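Sunday, March 11, 2018

Up way too late and my ears are still ringing, but I want to get this down before it fades. Grorkness played last night! I have been waiting for that band to come back through since October, when I missed them because of my stupid cold, and they were worth every week of it.

They opened with the slow one from Tokia, the one with the bowed bass, and then went straight into the title track with no break at all. I had always thought the singer's low notes were a studio thing. They aren't. She drops down there like she's stepping off a curb, and the whole room goes quiet with her. The piano was a little loud for the first two songs and then somebody fixed it.
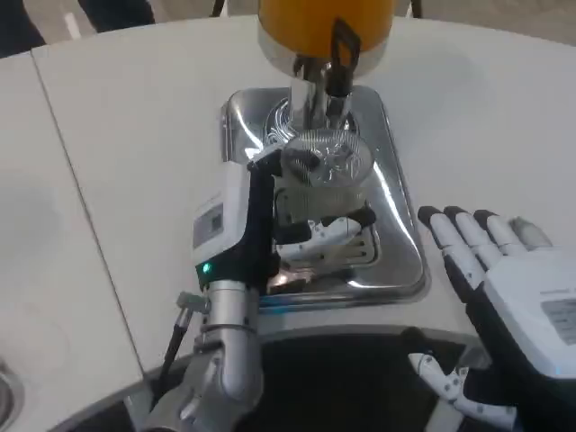 Clear cup, orange juice dispenser

Eleven songs, plus two encores. I wrote the set list on the back of my ticket and I can't read half of it, so here's what I'm sure of: Tokia, Nutby, the waltz, the Ellington cover (slower than anybody has a right to play it, and gorgeous), and something new in five that the drummer counted in out loud. I got lost in it twice and was happy both times.

Nutby was the one I came for. On the record it fades out right when the horns get going, which has bugged me forever, but live they just keep playing. The trumpet took a long solo with the mute in, then pulled the mute out for the last chorus — I yelled. I really did. The man next to me yelled too, so I didn't feel too silly.

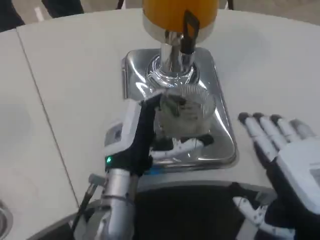

Under the spout

Bought the live record at the table by the door for 20 dollars, even though I don't have anywhere to put more records. It's on Ruangrit, same label as the first one, with that thick cardboard sleeve I love. Side two has a version of the waltz that runs over 10 minutes. Played it this morning with the window open and then played it again. 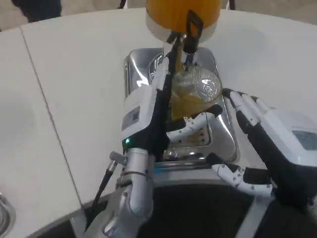
I tried singing along with the low part of Tokia and I'm nowhere close, even first thing in the morning when my voice is a frog's. Maybe if I take it up a third. I want to work out the chords this week too. The bridge goes somewhere strange, and I think there's a minor chord hiding where I've been hearing a major.

Need to call the box office about the spring shows. Row 51 is fine if that's all they have left!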